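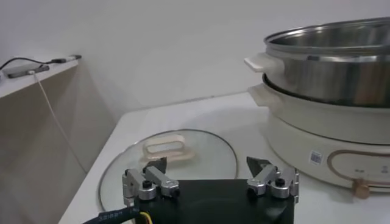 Glass pot lid on the counter.

4 min read

Search this site Type and press Enter

Dağdelen Street Supper Club — Minutes of the October Meeting

We got going at 6:51, a little behind time, as the soup was too good to hurry. Duygu Uçar was in the chair and welcomed everyone very kindly, with a special hello to the new faces from the Plutum building. There were 14 of us at the table.

Last month's minutes were read out and agreed, with one change: the lentil dish was brought by the Cavov family and should have been credited to them. Sorry, all!

Money. We have $567 in the account after paying the hall rent. Duygu thanked everyone who chipped in at the bake sale, and there was a nice long chat over whether to put some of it toward a second slow cooker. Agreed to look at prices and come back to it next time.

Winter suppers. We talked this over for quite a while, and happily so. The feeling was that five suppers is the right number between now and spring, with the first one a simple soup and bread night. Brokard Bakery has offered day-old loaves again, and we said yes please, with many thanks. Duygu will write to them.

Allergies. A request was made for clearer cards next to each dish, listing nuts, dairy and eggs. Everyone was in favor. Please write your card at home before you come, in large letters — the light by the serving table is poor.

Lost and found. Two casserole dishes and a blue apron are still in the hall closet. Please have a look on your way out.

Any other business. A question came up about starting earlier so families with little ones can stay for dessert. We will try 6:00 for the first supper and see how people like it.

The meeting closed at 8:14 and most of us stayed on for plum cake.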